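Foros > Manipulación robótica > Métodos y resultados

Aprender a embolsar fruta con demostraciones: ¿cuántas hacen falta de verdad?
Por Annick Marchal – julio
Lectura: 4 min

annick_marchal
Hola a todos, y perdonad el ladrillo que viene, que llevo semanas queriendo contarlo con calma. En el laboratorio de Bronville estamos comparando dos políticas entrenadas por imitación para una tarea que parece de párvulos: coger fruta artificial y meterla en una bolsa de plástico. Una la entrenamos con 800 demostraciones teleoperadas, grabadas tal cual. La otra con 400, pero en estas últimas el operador se equivocaba a propósito (agarre torcido, aproximación demasiado alta) y luego corregía. La sorpresa es que la pequeña, la de las correcciones, acierta más cuando la bolsa está muy arrugada. Con la bolsa bien abierta van prácticamente a la par.

tornillo_flojo
Enhorabuena por el trabajo, Annick, da gusto leer estas cosas. Ahora bien, me salta la duda de siempre: ¿cuántas bolsas distintas? Porque si es la misma en todas las pruebas, la política puede haberse aprendido el dibujo y poco más.

annick_marchal
Tienes toda la razón en preguntarlo. Son 12 bolsas en entrenamiento y unas pocas más, de otras tiendas, que solo salen en la evaluación. El resultado se mantiene, aunque la diferencia se encoge un poco.

Ngau
Pues yo no lo veo tan claro, y lo digo con cariño. En Tivville probamos algo parecido con ropa y la mejora venía de que el operador, al corregir, iba más despacio. Bajamos la velocidad en las demostraciones normales y la ventaja desapareció casi entera. ¿Habéis igualado la duración de los episodios?

annick_marchal
Igualado del todo, no – recortamos las pausas largas y ya está. Me lo apunto, Ngau, porque es una objeción muy buena y me fastidia no haberla pensado antes. Lo que sí puedo decir es que los fallos son de otro tipo: la política grande suele soltar la pieza contra el borde de la bolsa, y la pequeña se queda a medio camino y vuelve a intentarlo.

mariposa_lineal
¿Y la cámara de muñeca? A nosotros los plásticos con brillo nos vuelven locos, sobre todo los blancos sobre mesa blanca. Me encantaría ver qué le llega a la red.

annick_marchal
¡Claro! Os dejo el melocotón ya agarrado, con la bolsa de los limones, que es de las difíciles: el asa cae hacia el cesto y se queda encima de la fruta amarilla.

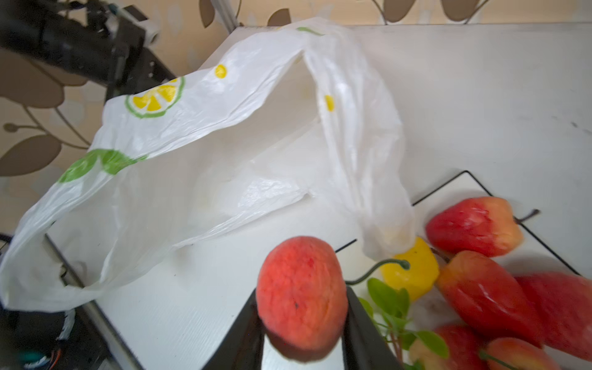 RE: Duración de los episodios y reparto de fallos

Ngau
Gracias por subirla. Esa asa me preocupa más que el brillo, fíjate. Si tapa la fruta, una parte de los fallos será de percepción y ahí las correcciones no pintan nada. Yo los separaría en la tabla.

annick_marchal
De momento he revisado a mano 47 fallos y los de oclusión son minoría, pero los separo, prometido. Y repetiré con las duraciones igualadas, aunque me toque pedirle otra tanda de horas al grupo de Tulska.

tornillo_flojo
Si publicáis los episodios, me ofrezco a etiquetar una parte. Sigo pensando que 12 bolsas son pocas, eh.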